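Lista: puesto-y-persona
De: Parveen Baloch
Fecha: martes, 1 de febrero de 2022
Asunto: Re: [puesto-y-persona] ¿Qué hacéis con la gente del encajado?

Ximeng Yu escribió:
> En Pledano nos montan dos brazos en octubre. La dirección
> jura que nadie pierde el puesto y que todos pasaremos
> a "tareas de mayor valor". ¿Alguien sabe cuáles son?
> Somos 80 en planta y me preguntan a mí, que llevo los turnos.

Hola, Ximeng:

En Meireles ya hemos pasado por ahí. La tarea de mayor valor, en mi caso, consiste en acercarle cosas al brazo y mirar cómo se lo piensa. Antes llenaba cajas sin levantar la vista; ahora levanto la vista todo el turno y me duele el cuello por otro sitio.

Lo que cambia de verdad son los ritmos. A mano, entre dos personas, sacábamos 171 bandejas por turno y quedaba tiempo para discutir del convenio. Trorent, que nos vendió la instalación, prometió 1.129 por semana. La cifra sale algunas semanas. Las otras sale un técnico.

Consejos, por si sirven. Pedid por escrito quién puede parar el brazo y quién responde de la parada, y que no sean personas distintas. Pedid también que la formación cuente como jornada: la nuestra fue de alrededor de 80 minutos, a la hora de comer, con bocadillo. Y las pausas, fijas - el brazo no las necesita y los que hacen los cuadrantes se contagian enseguida.

De categoría seguimos igual. Según Recursos Humanos, vigilar un robot no es manejar un robot. Si en Jasska lo han negociado mejor, que lo cuenten, que sé que leen esto y no escriben nunca.

Os copio lo que tengo en la página de la sección, para que vea tu gente de qué hablamos:

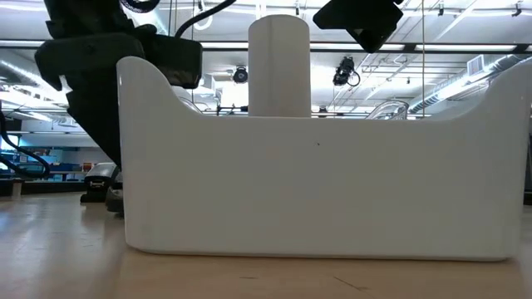

Última modificación de esta página: hace 3 semanas

El recipiente blanco y largo, con los extremos más altos, va sobre la mesa, y dentro del alcance del brazo negro. La mesa de madera la defendimos nosotros; querían cambiarla por una más moderna y a la misma altura incómoda.

Si quieres el texto del acuerdo de pausas, escríbeme fuera de la lista.

Un saludo,
Parveen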